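Home / Kids' Lab / How Things Are Studied

How a Robot Learns From a Tool in Your Hand

A robot arm does not know how to pick up a cup. Someone has to show it. One way is to move the arm itself through the job, again and again. This is slow, and the arm has to be there the whole time.

The Boturness study tried another way. A person holds a gripper - two fingers that open and close, like the hand on the end of a robot arm. A camera is fixed to the gripper. The person picks up the cup, and the camera records the job from just behind the fingers. One recording of one job is called a demonstration.

The camera has a fisheye lens. A fisheye lens sees very wide, so straight lines near the rim come out bent. The computer is told how the lens bends things and can allow for it.

The computer also has to work out where the gripper was at each moment. It does this by following fixed points in the room, such as corners and edges, from one video picture to the next. A plain white wall gives it little to follow. A brick wall gives it a lot.

What was tested

Rostislav Ševčík and his group at Ploltberg wanted to know if it helps to record in more than one room. They collected 300 demonstrations of one job: put a cup on a plate. One set came from a single room. The other set, the same size, came from 22 rooms. They trained one computer program on each set. Then a robot arm tried the job in a room that was in neither set.

What they found

The program trained in many rooms did the job more often. The program trained in one room often reached for the wrong spot. It had learned things about that room, such as the color of the table, that had nothing to do with the cup.

The result has limits. Only one job was tested, and all the cups had handles. A second round in February will use bowls and spoons.

Words to know

Gripper: the part of a robot that holds things.
Demonstration: one recording of a job being done.
Training: letting a program find patterns in many recordings. 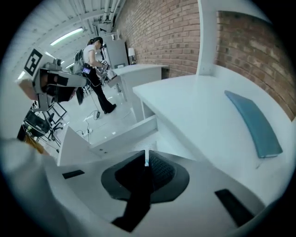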